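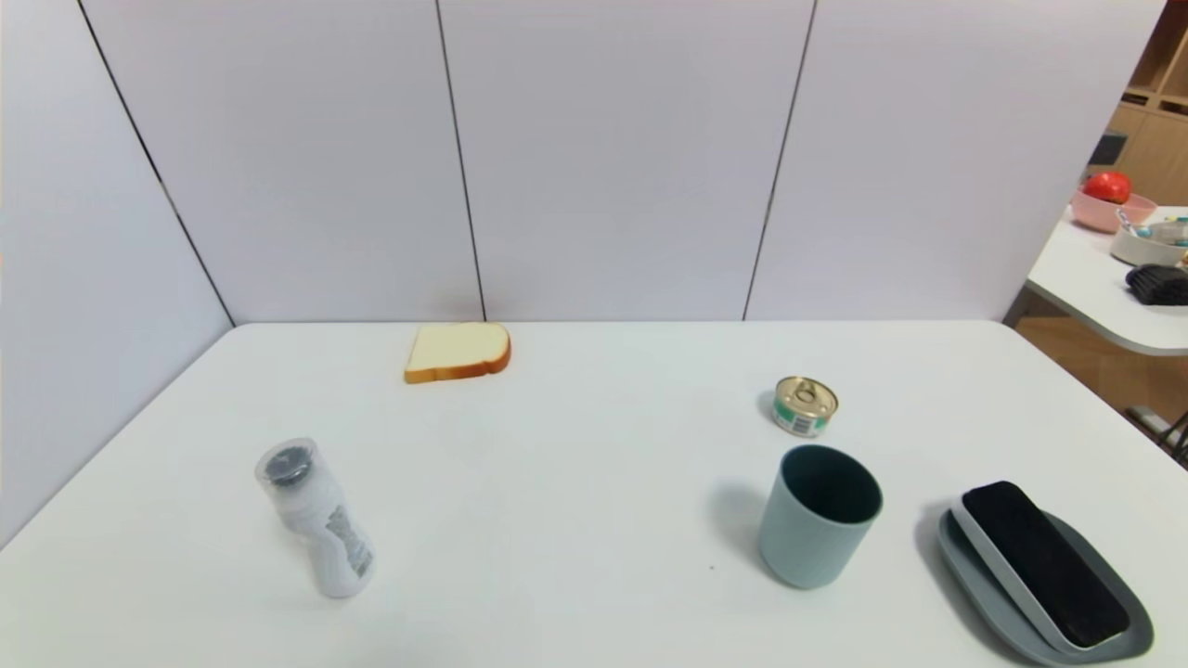

BRADACH -- The lunch table course at the Ranasinghe Center is coming back in December, and if you missed it the first time (plenty of people did, and plenty of them called us to say so), there will be five sessions to choose from instead of the two that were squeezed in last spring.

For anyone new to it, the course is a gentle, hands-on hour for people who want to feel at home in a kitchen again. Some are getting over a hand injury or a long hospital stay. Some have just moved into their first apartment and have never had to feed themselves before. A good many are newly on their own after years of somebody else doing the cooking, and they tend to be the ones who stay afterward to talk.

The work is about as everyday as it gets. Each person has a white table with pale gray panels standing along the back and one side, so there is less going on around you to look at, and a handful of lunch things to handle: a slice of bread, a small can with a pull-tab lid, a white bottle with a dark cap, a plastic cup and a shallow dish with a raised rim. You practice picking them up, moving them within easy reach, and setting the table in whatever order feels right to you. Later on there is talk of shopping, of how to store a loaf so it lasts the week, and of what to do about jar lids that simply will not budge.

"People come in expecting a cooking class, and I have to tell them we don't turn on a stove until the last session," said Efraín Correa, who leads the course and has been adding to its handouts all fall. "A lunch is a lot of small jobs when you slow it down. I had one lady who was perfectly happy with her soup and her sandwich, but she hadn't carried her own cup to the table since the summer. So that was where we started, with the cup."

The spring sessions drew 155 people, and the center has room for 161 this time now that the old Irkier reading room has been cleared out and painted. A supper and pie sale held there in the fall brought in $1,909, most of it spent on tables and dishes, with a little left over for tea. (The pies, for those who have asked, were mostly apple, and yes, there will be another sale.) 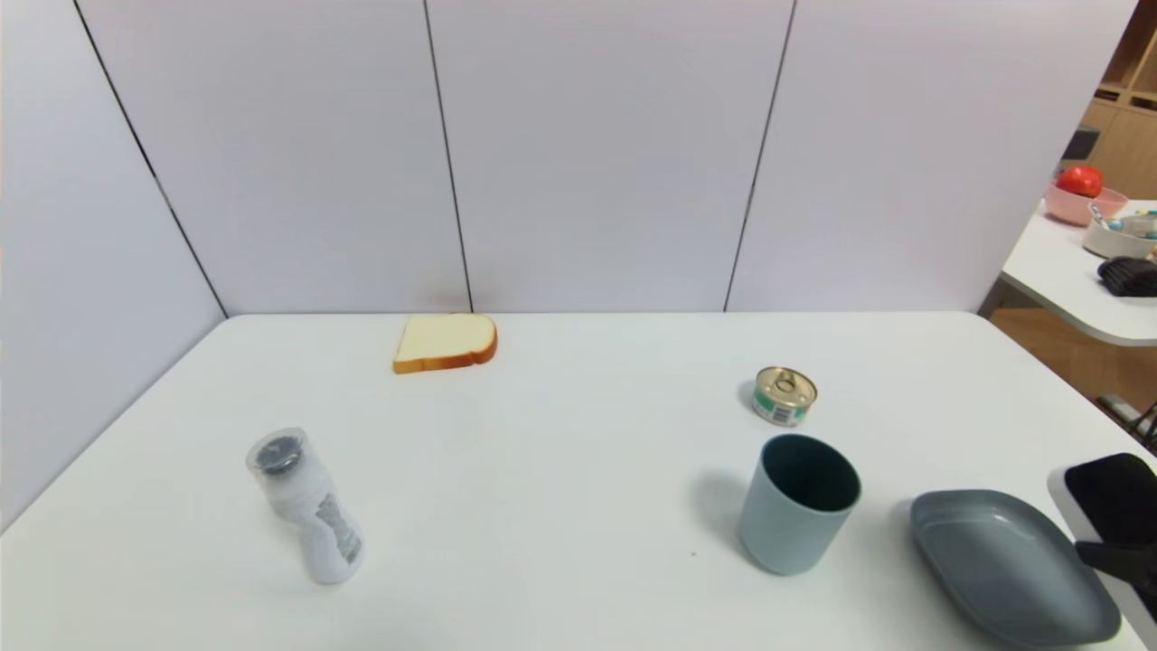 Bread, a can, a bottle and a cup on one of the white tables, with a shallow dish at the right.

Yeison Cuervo came to the spring course with his father and now helps out at the morning sessions. He said the two of them still lay out lunch the way they learned to, with the cup close to the dish and the bottle off to the left where a sleeve won't catch it.

"Dad had his own system before, and it was a terrible system," Cuervo said, laughing. "Everything lived at the very back of the counter. He argued with Efraín for most of an hour about it, and then he went home and moved the whole kitchen around before I had my coat off."

Morning sessions begin at 10 and afternoon sessions at 2, and each one runs a little over an hour -- longer if the kettle goes on, and it usually does. There is no charge. You are welcome to bring a relative or a friend along, and you may bring a cup or plate from home if you would like to practice with the things you use every day. Please leave glass at home, though.

The center is on Plidholm Street, across from the bus shelter, and the step-free door is the one around the side by the bicycle racks. Sign-up sheets are at the front desk, or you can give your name over the phone any weekday before 4. Anyone who put their name on the waiting list in the spring is asked to sign up again, as that list was not carried over.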